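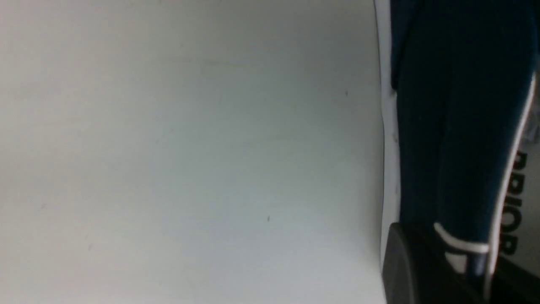

Grudovska asked in August if the reading grant was reaching the families on the far side of the river or only the ones who live next to the library. Mostly the second, so far. The figures below are for the first year of the Probert Fund grant and were put together on 6 September 2023.

Loans

Children's loans at the Bander branch came to 4,000 over the year, counting renewals. Redov, which opens two afternoons a week, made 1,522. We had expected Redov to do better. The bus timetable changed in the spring and the last bus back now leaves before the story hour ends, so parents either skip it or leave halfway through.

New cards

We issued 232 new children's cards. Of these, 112 went to children under five, a group we had very few of before. Most of them signed up at the clinic table and not at the desk. We would like to keep the clinic table going and have asked for the same corner next year.

Spending

Books took the largest share, as planned. Picture books in large format wear out faster than we allowed for and we have moved a little money from posters to repairs. The furniture line is not spent yet. The low shelves for Redov were delivered in the wrong depth and went back, and the supplier has not given a new date.

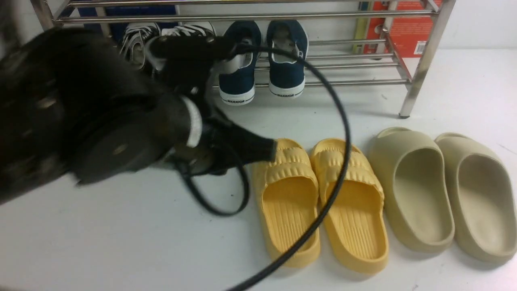
Pale floor, yellow slides.

Problems

The overdue letters were going out in one language only until the summer. They now go out in two. Returns are still slow at Redov, where there is no drop box outside.

Next six months

Move the Redov story hour forward by forty minutes to fit the bus. Fit a drop box. Order the second set of board books before the price list changes. We are not asking for extra money at this point, but would like to carry the furniture line over into the second year and need your agreement in writing to do that.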